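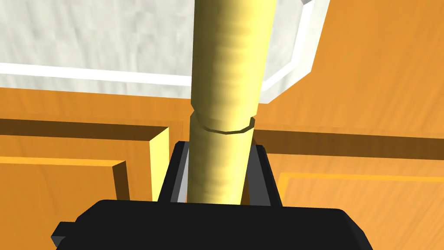 Yellow cylinder, ring seam toward the top.

Ticket: Water left in bottom of dishwasher after cycle
Product: Usel built-in dishwasher
Opened by: Fouzia Awan, Grallau
Opened: 26 October 2025
Status: Closed – resolved by customer

Customer's first message

The dishwasher finishes its normal cycle but leaves dirty water in the bottom. Dishes come out gritty on the lower rack and fine on the upper. No error code. I had it put in by Dehghan in July and it drained properly until last week. I have already taken out the filter and rinsed it under the tap. There was some rice in it and part of a label from a jar. No change after that.

Reply from support

Thanks for the details. Please try the steps below and tell us where you stop.

1. Run Cancel/Drain with the door closed and listen for the pump. Tell us if it hums, rattles or stays silent.
2. Bail out the remaining water, remove the filter and the sump cover, and check the pump inlet for glass or seeds. Turn off the breaker before you put your hand in.
3. Follow the drain hose under the sink and look for a kink.
4. Check that the hose rises to the underside of the counter before it drops to the disposal or sink drain.
5. If the hose connects to a disposal, run the disposal with cold water before starting the dishwasher.

Customer

Step 1: pump runs, steady hum, no rattle. The water level drops a little and then comes back up after the pump stops.
Step 2: one olive pit. Removed. Same result.
Step 3: no kink that I can find, although I can't see the part behind the machine.
Step 4: it does not rise. It lies on the cabinet floor and then goes up to the disposal.
Step 5: the disposal runs fine. The sink itself is slow, now that I pay attention to it.

Reply from support

Water coming back after the pump stops means the machine is pushing it out and the line is returning it. A slow sink drain and a low hose would both do this. Please clear the sink trap first, then fasten the hose as high as it will go. Drain cleaner should not be used, as it can reach the dishwasher through the hose.

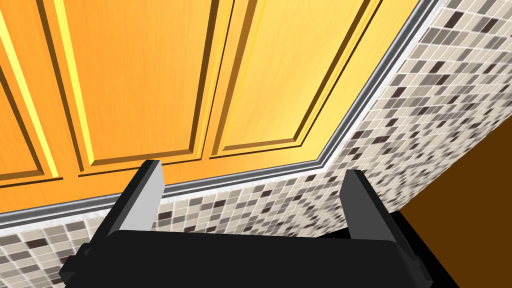 Is a high loop needed if the sink already has an air gap?
An air gap does the same job, so the loop can be left out. The hose should still run to it without sagging.

Customer

No air gap here, so I did the loop. Put a bucket under the trap and took it apart. It was packed with grease. Cleaned it with hot water and a bottle brush, put it back with a new washer, and the sink now empties at normal speed. Screwed a hose clip up under the counter and ran the hose through it.

Ran 4 cycles since then, two normal and two quick. The bottom is dry except for a little water in the sump under the filter.

Reply from support

A small amount of water in the sump is normal and keeps the seal from drying out. We will keep the ticket open for 48 hours in case the level rises again.

Customer

Still draining. You can close it. I have asked Dehghan to note the hose on their paperwork – my sister in Vovevville had hers put in by the same people and is going to check hers.

Closed. No parts sent.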